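Dullwood Community Forum > Home and Hobbies > Toys, Models and Making
Thread: Doing up old play kitchens - show us yours!

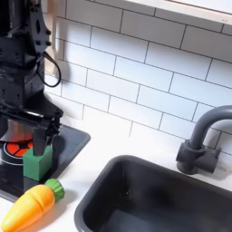
Page 1 of 1

mintsauce_240
Posted 7:42 pm
Right, I've caught the bug and I need company. I picked up a battered play kitchen at the Dullwood car boot in September for two quid and I've had more fun with it than anything I've bought new in years. Mine is an old Ondomo, the one with the oven door that drops down and the little shelf over the sink. The door hinge had gone, the tap was missing and somebody had been at the front with felt tips, but the carcass is solid as anything.
So far I've sanded the whole lot, filled the dents and given it one coat of primer. I'm thinking a proper 1970s look, mustard doors and a brown worktop. Who else is doing one? I want to see every stage, and I want to hear what paint you used!

pedalbin
Posted 7:58 pm
Oh brilliant, I've been hoping somebody would start this. I've done three now, one for each grandchild and one that I've kept in the spare room (no shame at all).
Mustard doors sound wonderful. My one bit of advice is to take the doors right off and paint them flat on a pair of trestles. I did my first one standing up and had runs all down the oven. I used eggshell from a tester pot and it went further than you'd think.

Ruiz-Ortega fan
Posted 8:10 pm
Lovely buy for two quid. I'm going to be the grump though - please don't paint it! The early Ondomo ones had a printed front and there are hardly any about with the print still clean. Felt tip comes off with a bit of patience and some surgical spirit on cotton wool. Once it's sanded, it's gone.
I collect Ruiz-Ortega tin cookers myself, so I'm used to people looking at me as if I'm mad when I say leave the rust alone.

mintsauce_240
Posted 8:16 pm
Ah. Well. It's sanded, so that ship has sailed! In my defence the print was half worn off and there was a sticker of a horse over the rest. I do take the point and I'll ask on here before I get the sandpaper out next time.

toastrack
Posted 8:31 pm
I'm with mintsauce. It's a toy, it's meant to be played with, and a four-year-old doesn't care two hoots about an original print. They care whether the knobs click. Mine spent an entire afternoon making me soup out of buttons.
Speaking of knobs, does anyone know where to get ones that click? The ones on ours just spin round and round.

pedalbin
Posted 8:45 pm
toastrack, you want a Bitik spares bag. They do a mixed one with knobs, hooks and tap heads, and the knobs have a little spring washer behind them. You may need to open the hole up with a round file. Go slowly, a few strokes and then try it, or it'll wobble for ever more.

Ruiz-Ortega fan
Posted 8:52 pm
Seconded on the Bitik bag, and I'm glad we agree on something. Keep the old knobs in an envelope taped inside the back panel, then whoever has it next can put them back on.

crumpetsandjam
Posted 9:20 pm
Can I ask about burners? I've made my own hob top from an offcut of ply and painted it black, and I want red rings on it that look like they're on. Tried a plate and a pencil, then a small brush, and it looks like a dog did it. Vinyl or paint? I don't fancy anything with batteries.

toastrack
Posted 9:34 pm
Vinyl every time. Cut it with a compass cutter, rub it down with an old bank card, done before the kettle's boiled.

pedalbin
Posted 9:41 pm
Going to disagree there. Vinyl lifts at the edges the minute a small person gets a fingernail under it, and they will! I cut a stencil from a cereal box, hold it down with low-tack tape and dab the paint on with a dry sponge. Three thin coats, then varnish. The first one I did like that has had years of wooden sausages slammed on it and still looks smart.

crumpetsandjam
Posted 9:55 pm
Sponge! I'd never have thought of it. I've got half a cereal box in the recycling so I'm off to have a go now, with the telly on. If it goes wrong I'll turn the ply over and try toastrack's way on the other side.

mintsauce_240
Posted 10:07 pm
This is exactly what I was after, thank you all. Second coat of primer tomorrow, then mustard. Ruiz-Ortega fan, I promise the shelf is staying as it is - the print on that bit is still good and I've put masking tape round it.

Ruiz-Ortega fan
Posted 10:15 pm
Then you're forgiven. Post the shelf first, please.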